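Students at Cluldale teach a robot arm to take old computers apart

CLULDALE – A student project at Cluldale Technical College is trying to get a robot arm to do a job that most people do with a screwdriver and a free afternoon: open up a discarded desktop computer and take out the parts worth keeping.

The project, called Stimora, began in the fall as a class assignment in the college's automation program. It has since grown into a team of students from two departments, automation and computer repair, who meet on Wednesday evenings in the electronics lab on the ground floor of the Courtois Building.

The computers come from the Cluldale school district, which replaced its office and library machines last summer and had 976 old desktops in storage. The district agreed to let the college have 200 of them. Parts that still work will go to the repair program, which uses them to rebuild computers for families in the area. The rest will go to a recycler.

Taking a desktop apart is not hard for a person, the students wrote in a progress report posted on the college website. Most office machines are made to be serviced, with latches and plastic clips in place of many of the screws. A robot has a harder time with the same case. Cables hang in the way and move when touched. A memory module has to be released at the ends before it is lifted, and a gripper that pulls at an angle can damage the slot.

The team started with the memory modules. They are small, they are worth something, and they sit in a similar position in many machines of the same type. In the first weeks the students guided the arm by hand through each removal and recorded the movements. They then used the recordings to train the control software, which matches what the wrist camera sees to the next movement of the arm.

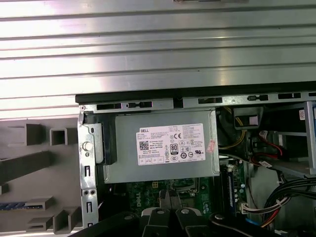 Early results were uneven, according to the report. The software did well on machines whose cables had been tied back and poorly on those that had been left as they were. In one test the arm closed on a power cable and dragged it over the board until a student pressed the stop button. After that the team set a lower limit on gripping force and added a step in which the arm backs off and looks again before it closes its fingers.

Lighting was another problem. Bare metal inside the cases threw reflections into the camera, and the software sometimes took a bright patch for an edge. The students moved the bench lamps to the sides and hung a sheet of white fabric between the lamps and the bench. They also stopped wiping the cases down before each session – the dust turned out to make little difference to the camera, and the cleaning was taking up a good part of the evening.

The arm itself is a small bench model that the college already owned. The students designed new fingers for it, which were cut in the college machine shop. The first set was too wide to fit between a memory module and the parts next to it. A second set was narrower but bent under load. The set now in use is the third, and the report says it has held up through the spring term.

Femitz, a local company that builds sorting equipment for recycling plants, is supporting the project with materials and with time from its engineers, who visit the lab twice a month. The company said in a statement that it has no plans to sell a product based on the work but is interested in how the students handle cases that arrive in different conditions. It has also offered two summer internships to members of the team.

Safety rules in the lab were written before the first computer was opened. Every machine is unplugged and left to stand overnight before it reaches the bench. Power supplies are taken out whole and are never opened. Two students must be present whenever the arm is running, one at the keyboard and one at the stop button. Side covers are still removed by hand, as are any screws that have rusted or been stripped.

The college says that the hand work is part of the point. Students in the automation program often reach their final year without having taken a computer apart, while those in the repair program have seldom worked with a robot. On project evenings the repair students show the others how the cases come open and what can be reused, and they check and test each part that comes off the bench. The automation students write the code and keep the records.

Not every goal for the year has been met. The team had hoped to have the arm disconnect drive cables as well, but the small locking tabs on the connectors proved too difficult for the current gripper. That work has been put off until next fall. A plan to have the arm tell different computer models apart without help has also been moved back, and for now a student enters the model at the keyboard before each run.

The students will show the project in May at the college's open house, where the arm will work on machines from the district's storeroom during the afternoon. Visitors will be able to watch from behind a clear screen and see the view from the wrist camera on a monitor beside the bench. The repair program will have a table next door with some of its rebuilt computers and will answer questions about how families can apply for one.

Students who want to join Stimora in the fall can sign up at the open house or at the automation program office. No experience with robots is needed, but new members are asked to complete the college's basic electrical safety course before their first evening in the lab.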